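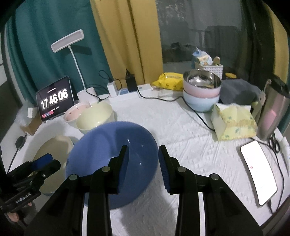
Hand-held gripper pair for collecting demonstrations: two months of use

We bought a pair of these through Druroteck to record table-clearing examples for a learning system. So far Shazia Baloch and I have kept 191 episodes, nearly all of them bowls and plates being moved, stacked or tipped upright.

Grip
The blue pads are ribbed and hold a glazed rim well. Deep bowls are easy: one finger inside, one outside, close and lift. Flat plates are harder. The fingertips are thick, so you have to slide the plate to the table edge or tilt it with the other gripper first. We lost 10 episodes to dropped plates before we settled on a method.

Comfort
Fine for short runs. My wrist is sore after an hour, and Shazia, who has smaller hands, changes over sooner. A lighter body would be my first request.

Working with two
Most of our useful data is two-handed. We keep a tablet with a large clock at the back of the table and get it in view at the start of each take. It makes sorting the files later much quicker - I would do this with any kit. A patterned cloth has given us no trouble with tracking.
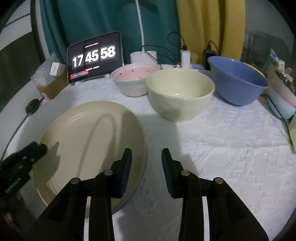 Verdict
Good pads, simple to learn, a bit heavy. 7 out of 10. I'd buy it again for bowls, but try it on your own plates first.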